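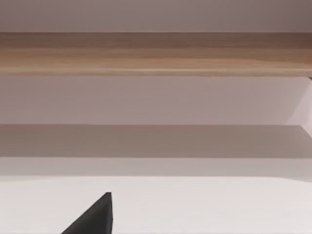
Erst am Rechner, dann an der Zelle: Drirell stellt das Einrichten seiner Greiferzelle um

Neue Finger, neue Wartungsroutine und ein digitales Abbild, an dem jeder Handgriff vorher geübt wird

Die Servicewerkstatt von Drirell hat ihre Greiferzelle „Montoya“ nach einer gründlichen Überholung wieder in Betrieb genommen. Seit August läuft die Zelle im Regelbetrieb, und zum ersten Mal wurde sie vollständig in der Simulation eingerichtet, bevor in der Halle auch nur eine Schraube gelöst wurde. Das Team ist begeistert vom Ergebnis und gibt mit dieser Mitteilung gern einen Einblick in die Arbeit der vergangenen Monate.

Montoya sortiert und übergibt Kleinteile auf einer hellen Arbeitsfläche: Hülsen, Clips, Scharnierstifte, dazu immer wieder Sonderformen, die nur in kleinen Losen anfallen. Der Arm selbst war in gutem Zustand. Sorgen machten die Greiferfinger. Die alten Spitzen waren an den Kanten rundgelaufen, flache Teile rutschten beim Anheben weg, und nach jedem Fingerwechsel musste die Zelle von Hand neu eingemessen werden. Das kostete regelmäßig einen halben Arbeitstag.

„Wir haben den Fingerwechsel früher vor uns hergeschoben, bis es gar nicht mehr ging“, erzählt Lena Kubiak, Leiterin der Instandhaltung. „Jetzt freuen sich die Leute fast darauf! Man sieht vorher am Bildschirm, wo der Finger steht, wie weit er über der Platte ist und wo es eng wird. Dann geht man in die Halle und macht genau das.“

Das digitale Abbild

Grundlage der neuen Arbeitsweise ist ein Simulationsmodell, das Ignacio Peñalver gemeinsam mit dem Ingenieurbüro Allside aufgebaut hat. Es enthält den Arm, den Greifer, die Arbeitsfläche und die Aufbauten dahinter. Besonderen Wert legte Peñalver auf den Blick aus nächster Nähe. Eine virtuelle Kamera sitzt dicht am Werkzeug und schaut flach über die Platte, sodass sich der Abstand zwischen Fingerspitze und Hintergrund beurteilen lässt, ohne dass jemand den Kopf in den Arbeitsraum stecken muss.

Die Oberflächen im Modell sind bewusst schlicht gehalten. Matt, hell, wenig Struktur: Vor einem solchen Untergrund zeichnet sich ein schwarzer Finger sauber ab, und die Kantenerkennung der Zelle lässt sich daran hervorragend einstellen. Erst wenn sie unter diesen Bedingungen stabil arbeitet, kommen im Modell Schatten, Staub und Reflexionen hinzu. 587 simulierte Anfahrten hat das Team auf diese Weise durchgespielt, ehe die neuen Finger montiert wurden. Die Fehlgriffe wurden einzeln angesehen und auf ihre Ursache geprüft. Meist lag es am Anstellwinkel, gelegentlich an einer zu spät gesetzten Bremsrampe, und in einem hartnäckigen Fall an einem falsch eingetragenen Werkzeugmittelpunkt, der seit der Erstinbetriebnahme in der Steuerung gestanden hatte.

Neue Fingergeometrie

Die Finger selbst stammen aus der eigenen Werkstatt. Sie sind schwarz, laufen nach oben schmaler zu und enden in einer abgeflachten Spitze. Gegenüber der alten Ausführung liegt die Kontaktfläche nun ein Stück weiter vorn, was vor allem bei flachen Clips hilft. Arnar Brynjólfsdóttir aus der Konstruktion hat drei Varianten entworfen und im Modell gegeneinander laufen lassen. Die spitzeste sah am Bildschirm großartig aus und fiel trotzdem durch, sie hinterließ auf weichen Kunststoffteilen Druckstellen.

„Ich hatte mich ein bisschen in die schlanke Variante verliebt, das gebe ich zu“, so Brynjólfsdóttir. „Aber die stumpfere greift ruhiger, und man bekommt sie viel leichter sauber. Als sie das erste Mal eine ganze Schicht ohne Nachjustieren durchlief, haben wir in der Konstruktion wirklich gejubelt.“

So läuft der Wechsel heute ab

Der Fingerwechsel beginnt am Leitrechner. Dort lädt die Schichtführung den aktuellen Stand des Modells und lässt die Referenzfahrt einmal virtuell laufen. Danach fährt der Arm in die Serviceposition, die Zelle wird freigeschaltet und gegen Wiedereinschalten gesichert. Die Aufnahmen werden trocken ausgewischt, die neuen Finger eingesetzt und die Befestigungsschrauben über Kreuz mit 3 Nm angezogen. Fett hat an den Passflächen nichts zu suchen, darauf weist inzwischen auch ein Schild an der Werkzeugausgabe hin.

Anschließend tastet der Greifer 6 Referenzpunkte auf der Platte an. Die Werte werden mit dem Modell verglichen, und liegt einer davon außerhalb der Toleranz, gibt die Steuerung den Automatikbetrieb nicht frei. In den meisten Fällen genügt es dann, die Aufnahme noch einmal zu reinigen und die Finger neu zu setzen.

Gewechselt wird nach 3000 Greifzyklen oder früher, wenn bei der Sichtprüfung zu Schichtbeginn Riefen an der Spitze auffallen. Das Intervall ist vorsichtig gewählt. Ausgebaute Finger werden vermessen und ihre Daten dem Modell hinzugefügt, damit sich auch der Verschleiß mit der Zeit immer besser nachbilden lässt.

Schulung für alle Schichten

Maximiliano Villanueva hat die Einweisung übernommen. Geübt wird zunächst im Modell, dann unter Aufsicht an der Zelle. Wer mag, darf im Modell ruhig einmal absichtlich zu tief fahren und sich ansehen, was dabei herauskommt. Die Nachtschicht hat darum gebeten, ihre Termine auf 21 Uhr zu legen, und auch das hat geklappt.

Als Nächstes ist „Canell“ an der Reihe, die ältere Schwesterzelle am anderen Ende der Halle. Sie arbeitet mit einem breiteren Greifer und einer niedrigeren Arbeitsfläche, das Modell muss also an etlichen Stellen angepasst werden. Crescencio Lorente, der Canell seit ihrer Aufstellung betreut, sammelt dafür bereits Maße und alte Serviceprotokolle. „In den Ordnern steckt viel Wissen, das nie in der Steuerung angekommen ist“, sagt Lorente. „Dass wir das jetzt zusammenführen, macht mir große Freude.“

Fachbesucher können den virtuellen Fingerwechsel nach Anmeldung am Schulungsplatz selbst ausprobieren. Anfragen nimmt die Instandhaltung von Drirell entgegen, Ansprechpartnerin ist Lena Kubiak.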